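Speaker notes – "What the service plan doesn't cover"
Small cell maintenance session, after the coffee break. Aim for 20 minutes, leave the rest for arguments.

Opening

Ask for hands: who has a written maintenance plan for their two-arm cell? Then ask who has read it since the arms were bolted down. Wait for the laugh, move on.

Say up front that I run one cell, at Wistus, and that I don't sell anything. I've sat through enough talks where the fix was the speaker's own product. Everything tonight costs a few dollars or an afternoon.

Slide 2 – The plan we were handed

Dundico did the integration and left us a binder. Service every 200 hours: wipe down, check cables, check fasteners, re-home both arms, sign the sheet. Fine as far as it goes. My trouble is with the number. I asked where 200 came from and got three different answers in one phone call. One of them was that it was the number in the last binder.

Don't be mean about Dundico. They answer the phone.

We kept the sheet and added a column for what was found. Before that it only had a box to tick, and a box gets ticked. After the change, most of the early entries said "nothing." That's useful. It told us which checks could be stretched and which ones we were doing too late.

Slide 3 – Fasteners

This is where I lost the most time. A finger that has worked a little loose doesn't stop the cell. It makes the pick slightly worse, then somebody retrains or re-teaches around it, and now you have a mechanical problem buried in software. We had one of those for most of August.

We now check gripper screws every 100 hours, by hand, with the right driver, arm powered down. Paint a thin witness line across each head and onto the part next to it. If the line is broken, write it down before you tighten it. People always want to tighten first.

I'm doubtful about threadlocker as the answer to everything. It has its place. It also makes a quick finger swap into a long one, and you'll be swapping fingers.

Slide 4 – Cables

Velent makes a nice cable guide and it's in the catalog for this kind of arm. We tried it. It held the cable so neatly that the strain moved to the connector. Took it off again. I'm not saying don't buy it, I'm saying move the arm through its worst poses by hand before you believe any bracket.

Leave slack at the wrist. Look at the slack from the front and from behind. If it can hook on the other arm, it's too much.

Slide 5 – The daily check

Cronin is our name for the morning routine, after the script that runs it. It was sold to me as "automatic health monitoring." It moves both arms, opens and closes both grippers, reads back the numbers and prints a green line. The first time I trusted the green line, a fingertip pad was missing. The script was quite happy.

So now we have a person look as well, and we put soft blocks out and do a few slow moves over them. By shift log entry 803 we'd stopped arguing about whether the looking was worth it. (If asked: no, I don't have a clean before-and-after comparison. I don't trust the ones I've seen, either.)

Slide 6 – Table and mounts

Quick one. A covering with folds in it changes your heights by a small amount. Maybe it matters to you, maybe it doesn't. Measure before you spend money on vision.

Same for rails and clamps at the table edge. Anything clamped on gets bumped. Mark its position with a pencil.

Slide 7 – Both views together
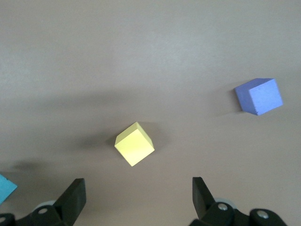
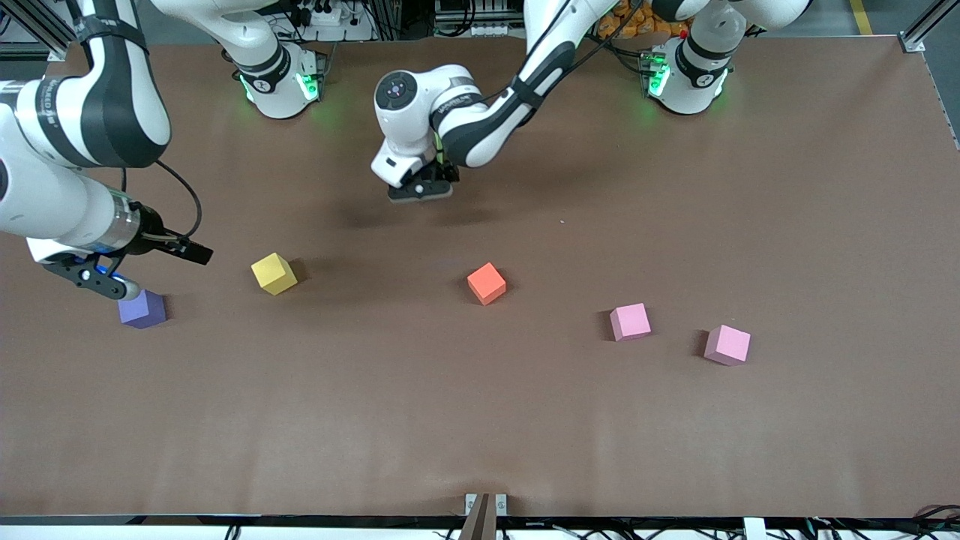 My real complaint about daily checks is that they get done from one viewpoint, usually whichever one is already on the monitor. The wrist view is the one I'd pick for fasteners. Point to the silver screw heads on the black links, either side of the open fingers. Then ask the room what that view says about cable slack. The answer is nothing, and you need the wider picture for it, where the thin black cable loops out beside the wrist of the arm on the left. Point to the green lights on the two bases as well, and remind people that a light on a base tells you very little about a fingertip. Give them a minute here, this is usually where the questions start.

Slide 8 – What I'd do with an afternoon

Add the "found" column. Put witness lines on the gripper screws. Hand-move each arm through its worst poses with somebody watching the cables. Skip the dashboard for now.

Likely question: can the cameras do the screw check by themselves? Possibly. I've seen one demo, with very clean screws and very good lighting. Ask to see it on a dirty gripper.

Second likely question: one log for both arms or two? Two. They don't wear the same way, and ours get different work.

Handout is the blank log sheet, by the door.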